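Home Explore Notifications Lists Log in Sign up

We use cookies to keep this site working and to measure traffic. Accept all Manage settings

Wednesday, March 14, 2018

A thread on what I learned from moving out of a two-bedroom rental in Ratow after six years. Mostly about the deposit and the paperwork. Skip it if you own your place.

First, the notice period. My lease said 30 days. The renewal letter I signed in December said 60, in a paragraph on the back. The renewal letter wins. Read the last thing you signed, front and back.

I sent my notice by email and also by certified mail. The management company, Kandpal, said they never got the email. They had signed for the letter.

Ask for a walk-through before you move out. In my building you have to request it in writing. Mine took 19 minutes and got me a list of things they planned to charge for. Four of them I fixed myself in one evening.

Nail holes: small tub of spackle, putty knife, fine sandpaper. Don't paint over them unless you have the same can they used. A patch in the wrong white shows more than the hole did.

Blinds were the big one. They wanted $100 for one bent set in the bedroom. The same set was $14 at the hardware store on Grultum Avenue – same width, same color. I swapped it and kept the receipt.

The kitchen took longer than every other room put together. Empty it first, even if you think you'll need it until the last day. I got by with one bowl and takeout.
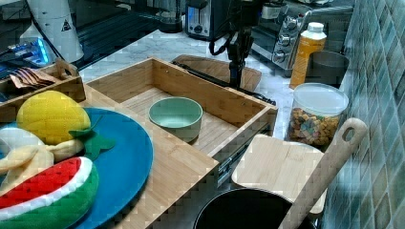
Oven next. Take the racks out and leave them in the tub overnight with hot water and dish soap. Put an old towel under them or you'll scratch the tub and pay for that too.

Fridge: pull it out and sweep behind it. They check. It was on my list as "debris behind appliance," $35.

Utilities. Set the shutoff for the day after your lease ends. I set mine for the same day and ended up cleaning the bathroom with a flashlight.

I used a moving company called Amovine. 2 people and a small truck, flat rate, with a charge for stairs that was on the quote. No complaints. They don't move plants, so those went in my car.

Return the keys in person and get a receipt with the date on it. The office didn't have a form for this. I wrote one on notebook paper and the front desk signed it.

Leave a forwarding address in writing. In a lot of states the clock on your deposit doesn't start until they have it. Look up the rule for yours – mine is on the state attorney general's website, one page, easy to read.

I got back everything except a $40 carpet charge. I've asked for the invoice on that. Will add to this thread when they answer.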